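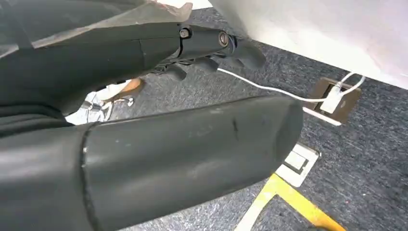
Sofia Xenos me escribió en noviembre que llevaba media vida saliendo de la farmacia con el antihistamínico en la bolsa y ninguna idea de a qué hora le convenía tomarlo. Le contesté que a mí me pasaba lo mismo con mis gotas de los ojos, y de aquel intercambio de correos (larguísimo, por cierto) salió buena parte de lo que hoy os cuento.

Wesano presenta Mirine, un cuaderno de seguimiento para personas con rinitis alérgica

Fleury, 18 de febrero de 2022

Soy Innes Dunbar y llevo la parte de contenidos en Wesano. Normalmente estas notas las redacta otra persona con mucho más oficio, pero esta vez me han dejado a mí, ¡así que aviso de que me voy a enrollar!

Desde hoy se puede pedir Mirine, un cuaderno en papel para apuntar los síntomas de la alergia y los medicamentos que se toman cada día. Cabe en un bolso pequeño, se escribe a mano y cubre 16 semanas, que es lo que nos pedía la gente que lo pasa mal desde que asoma el primer polen hasta que por fin se puede dormir con la ventana abierta.

Cada página tiene seis apartados: nariz, ojos, garganta, sueño, medicación y un hueco grande para lo que cada cual quiera. Yo en ese hueco apunto si he estado en el campo o si me he puesto a sacudir alfombras (mala idea, siempre). Al final hay siete hojas desprendibles para llevar a la consulta, con las preguntas que solemos olvidar en cuanto nos sentamos delante del médico.

De dónde sale

Antes de imprimir nada repartimos una versión grapada y bastante fea en Ilton y pedimos opiniones. Nos devolvieron más de 200 comentarios, muchos escritos en los propios márgenes. Gracias a ellos quitamos una escala de caritas que no le gustaba a casi ninguno de los que escribieron, agrandamos la letra y añadimos una casilla para el espray nasal, separada de la de los comprimidos. También cambiamos el papel, que con pluma se calaba entero. Lo del papel me lo discutieron mucho en la oficina y me alegro de haber insistido. 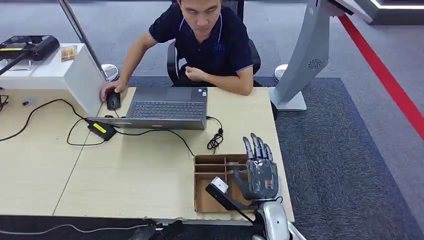

Qué no es Mirine

Mirine no sustituye a un diagnóstico ni dice qué hay que tomar. No recomienda dosis ni marcas, y no sirve para decidir por cuenta propia si se deja un tratamiento. Si tenéis dificultad para respirar, hinchazón en la cara o una reacción fuerte, dejad el cuaderno y llamad a urgencias. Para cualquier duda sobre un medicamento, preguntad en vuestra farmacia o a vuestro médico y leed el prospecto, que ya sé que viene doblado de una manera imposible.

Cómo conseguirlo

El cuaderno es gratuito y se recoge en las farmacias de Ilton y Fleury que colaboran con nosotros. Quien viva lejos puede pedirlo por correo postal a nuestra oficina de Fleury y se lo mandamos sin gastos. De momento está solo en español; la edición en inglés la estamos traduciendo y todavía no tengo fecha.

Contacto para prensa

Innes Dunbar, contenidos, Wesano. Puedo enviar ejemplares a los medios que lo soliciten, y también las páginas interiores en PDF.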